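4.2 Handling small objects with the Orkilard kit

The Orkilard kit is sold by Junley as a pair of hand-held grippers with a carrying case, spare pads and one year of access to the upload service. We bought two kits at list price in August. Junley had no part in the tests and did not see the results before submission.

Section 4.1 dealt with kitchen items, most of them wider than the pads. In this section we look at items that are small, light or flexible, which the product sheet lists as supported. Makori and Henao each worked through 76 trials in furnished homes, using the same set of jewelry, cords and boxed goods. A trial was scored as a success if the item was lifted, held clear of its container and set down in the place named on the trial card. Operators could retry once. Sessions were limited to 20 minutes, as both operators reported sore wrists after longer ones in the pilot.

Carved and rounded pieces were held more securely than we expected from the pad width. Thin cord on its own was the weakest category, and most of the failed trials came from it. Cord attached to a larger piece caused little trouble when the operator closed on the piece and let the cord hang (Figure 5).
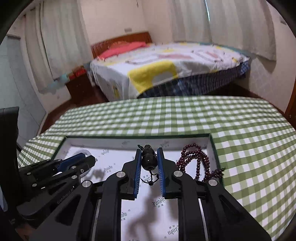
Can the pads be changed without sending the grippers back to Junley?

Spare pads come with the kit and are fitted by the user with a small screwdriver. Chaturvedi changed a full set between sessions, and we recalibrated before the next trial.

Figure 5. A bead pendant held between the finger pads over an open box, with a strand of prayer beads inside it.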